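Drucken | Seite per E-Mail versenden

PRESSEMITTEILUNG

Skivov bringt Roggenknusper in Dreiecksform in den Handel

Knäckebrot zum Dippen, drei Sorten, ab Oktober im Regal. Skinlow übernimmt den Vertrieb.

Sonntag, 22. Juni 2025

Knäckebrot zum Brechen kennt jeder. Knäckebrot zum Dippen bisher eher nicht. Die Bäckerei Skivov will das ändern und stellt mit "Skivov Ecken" eine Knabberei aus Roggenvollkorn vor, dünn ausgerollt, in Dreiecke geschnitten, zweimal gebacken. Kein Frittieren. Drei Sorten zum Start: Meersalz, Kümmel und Röstzwiebel. Verkauf ab Oktober, zunächst in 232 Märkten und Feinkostläden, dazu im eigenen Werksverkauf.

Der Teig ist derselbe wie beim runden Knäcke, das Skivov seit der Gründung backt. Roggenvollkornmehl, Wasser, Sauerteig, Salz, etwas Rapsöl. Neu ist die Dicke: nur noch 2 Millimeter vor dem Backen. Dünner ging nicht, dann reisst die Bahn. Dicker wollte die Entwicklung nicht, weil das Dreieck dann im Dip zwar hält, beim Kauen aber an Zwieback erinnert.

"Wir haben lange am Rand herumprobiert", sagt Hanneke Cuypers, Leiterin der Produktentwicklung bei Skivov. "In der Mitte war jede Probe gut. Die Ecken wurden bitter, bevor die Mitte durch war. Jetzt backen wir erst kurz und heiß, lassen die Stücke ruhen und trocknen sie danach bei niedriger Temperatur fertig."

Ruhezeit zwischen den beiden Backgängen: 20 Minuten. In dieser Zeit verteilt sich die Restfeuchte, die Spitzen werden im zweiten Gang nicht mehr dunkler als der Rest. Das klingt nach wenig, hat aber im Betrieb einiges verschoben. Zwischen Ofen und Trockenkammer steht jetzt ein zusätzliches Band, die Frühschicht beginnt entsprechend früher.

Woher die Idee kommt

Anlass war der Bruch. Beim Stanzen der runden Scheiben bleiben Teigränder übrig, die ging bisher zurück in den nächsten Ansatz oder wurden als Bruchware im Werksverkauf abgegeben. Die Tüten mit Bruch waren dort meist am Vormittag weg. Kundschaft fragte nach, ob es die "kleinen Stücke" auch regulär gebe. Gab es nicht. Eine feste Menge lässt sich aus Resten nicht planen, die Stücke fallen jeden Tag anders aus.

Also ein eigener Teigstrang, eigener Schnitt. Dreiecke haben den Vorteil, dass sie sich ohne Verschnitt aus der Bahn schneiden lassen, nur am Anfang und Ende bleibt ein Streifen stehen. Der wandert weiter in den Bruch. Die Bruchtüte bleibt also im Werksverkauf erhalten, das war vielen wichtig, uns auch.

Die Sorten im Einzelnen

Meersalz: die schlichteste. Grobes Salz auf der Oberseite, nach dem ersten Backgang mit wenig Öl aufgebracht. Passt zu Quark, Hummus, Räucherfisch.

Kümmel: ganze Saat im Teig, nicht gemahlen. Kräftig. In der Verkostung die Sorte mit den meisten Fans und auch den meisten Gegnern, bleibt trotzdem drin. Empfohlen zu Obatzda und reifem Käse.

Röstzwiebel: Zwiebeln werden vorab ohne Mehl geröstet und in den Teig eingearbeitet. Leicht süßlich, dunklere Farbe. Geht auch solo.

Eine vierte Sorte mit Paprika wurde zurückgestellt. Das Pulver verliert im zweiten Backgang zuviel Aroma. Wird weiter dran gearbeitet, Termin offen.

Verkostung mit fast 1000 Portionen

Im Frühjahr wurden im Werksverkauf und bei zwei Handelspartnern fast 1000 Portionen ausgegeben, jeweils mit einem Bogen zum Ankreuzen. Gefragt wurde nach Biss, Salz, Größe. Ergebnis: Salz runter, Größe etwas rauf. Das erste Dreieck war vielen zu klein, die Finger landeten im Dip. Die Serienware hat jetzt eine längere Seite zum Anfassen.

"Der Biss war uns am wichtigsten", so Milan Hoekstra, Geschäftsführer von Skivov. "Knäcke muss krachen. Wenn man daneben telefoniert und der andere fragt, was man da isst, dann stimmts."

Vertrieb über Skinlow

Den Vertrieb im Handel übernimmt Skinlow, Spezialist für Backwaren und Trockensortiment. Die Zusammenarbeit ist zunächst auf die drei neuen Sorten beschränkt, das runde Knäcke liefert Skivov wie bisher selbst aus. Zhenhua Xu, bei Skinlow zuständig für Knabberartikel, sieht das Produkt zwischen zwei Regalen: "Im Brotregal wird es übersehen, bei den Chips fällt es auf. Wir empfehlen den Märkten deshalb eine Platzierung bei den Chips, gerne direkt neben den Dips. Zweitplatzierung an der Käsetheke ist möglich, Displays sind bestellt."

Displays aus Karton, zwei Größen. Bestellschluss für die Erstausstattung teilt Skinlow den Märkten gesondert mit.

Passend dazu: Dips von Murthy

Zum Verkaufsstart gibt es eine gemeinsame Aktion mit der Feinkostmanufaktur Murthy. Wer zwei Beutel Skivov Ecken kauft, bekommt in teilnehmenden Märkten einen Becher Murthy Linsendip dazu. Solange Vorrat reicht. Der Linsendip mit Kreuzkümmel und Zitrone ist seit längerem im Sortiment, wurde für die Aktion in einen kleineren Becher abgefüllt. Rezeptur unverändert.
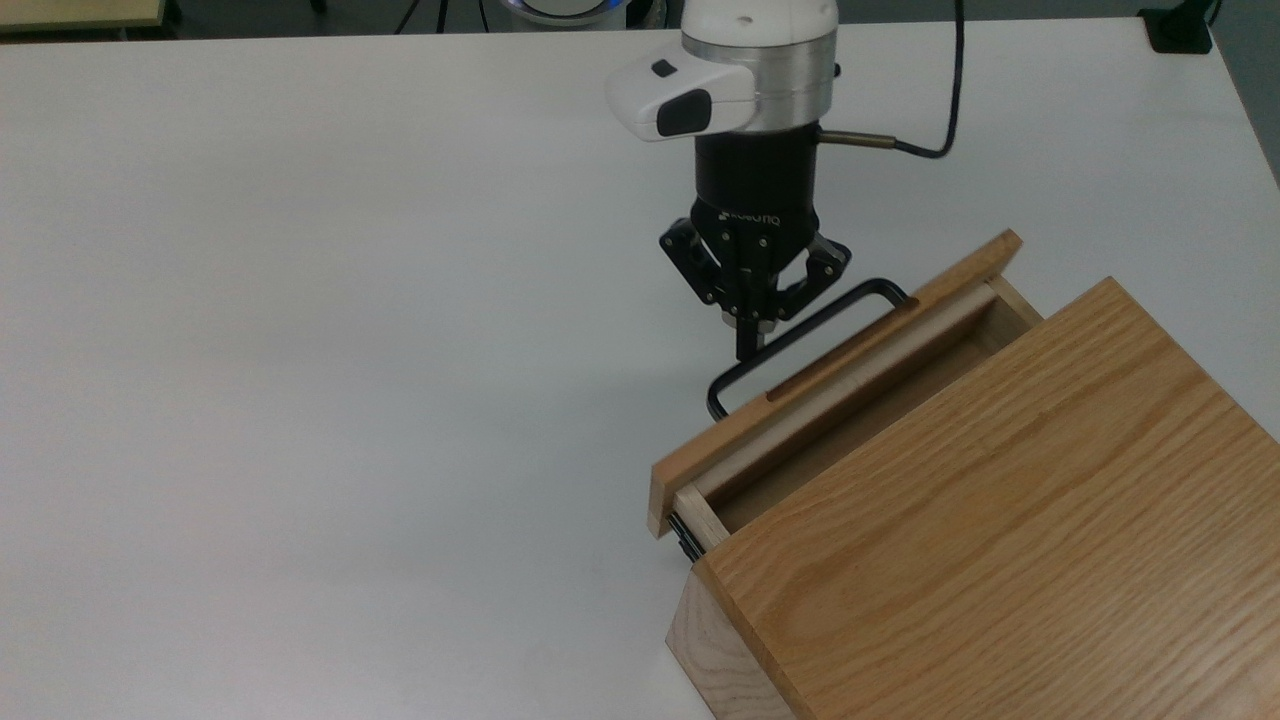

Roboterarm mit Greifer über einer weißen Tischfläche, rechts unten ein Schubladenschränkchen aus Holz.

Verpackung und Haltbarkeit

Beutel mit Standboden, wiederverschließbar. Innen Schutzatmosphäre, das Aroma vom Roggen hält sich so deutlich besser als im Papierwickel, den Skivov beim runden Knäcke weiter verwendet. Nach dem Öffnen trocken lagern und bald aufessen. Sollten die Ecken doch weich geworden sein: kurz auf dem Blech bei mittlerer Hitze in den Ofen, auskühlen lassen, wieder knusprig. Mikrowelle bitte nicht.

Gestaltet hat die Beutel das Büro Steno. Jede Sorte hat eine eigene Grundfarbe, das Dreieck ist als Aussparung gelöst. Katsuhiko Maruyama, Gestalter bei Steno: "Die Kunden wollen sehen, was drin ist. Also ein Fenster in der Form vom Produkt, grosse Schrift, fertig. Auf Ähren und Mühlräder haben wir verzichtet."

Allergene: enthält Gluten (Roggen). Kann Spuren von Sesam und Milch enthalten, beide werden auf derselben Linie verarbeitet. Alle drei Sorten ohne tierische Zutaten. Vollständige Nährwerte auf dem Beutel, Datenblätter für den Handel auf Anfrage.

Rezeptidee für Redaktionen, frei zum Abdruck

Überbackene Roggenecken. Ein Beutel Skivov Ecken Meersalz flach auf einem Blech verteilen, möglichst nicht übereinander. Geriebenen Bergkäse drüber, dazu Frühlingszwiebeln in Ringen und ein paar Scheiben eingelegte Gurke. Bei starker Oberhitze in den Ofen bis der Käse läuft. Dabei bleiben, geht schnell. Mit saurer Sahne und Schnittlauch servieren. Für die Kümmelsorte statt Bergkäse besser einen milden Gouda nehmen, sonst wirds zuviel.

Reste gibt es erfahrungsgemäß keine. Falls doch, grob zerbröselt über eine Kartoffelsuppe.

Über Skivov

Skivov backt Knäckebrot aus Roggen, Dinkel und Hafer. Verkauf über den Lebensmittelhandel, Feinkostläden und den Werksverkauf direkt an der Backstube. Der Sauerteig wird im Haus geführt.

Muster und Pressekontakt

Muster aller drei Sorten können Redaktionen ab sofort anfordern, bitte Lieferanschrift und gewünschte Sorte angeben. Versand solange der Vorrat aus der Nullserie reicht. Verpackung der Muster noch neutral, die bedruckten Beutel kommen erst kurz vor Verkaufsstart.

Ansprechpartner Presse: Kazuhiro Takeda, Skivov, Abteilung Kommunikation
Anfragen aus dem Handel bitte direkt an Skinlow, z. Hd. Zhenhua Xu

Abdruck honorarfrei, Belegexemplar erbeten.

Drucken | Seite per E-Mail versenden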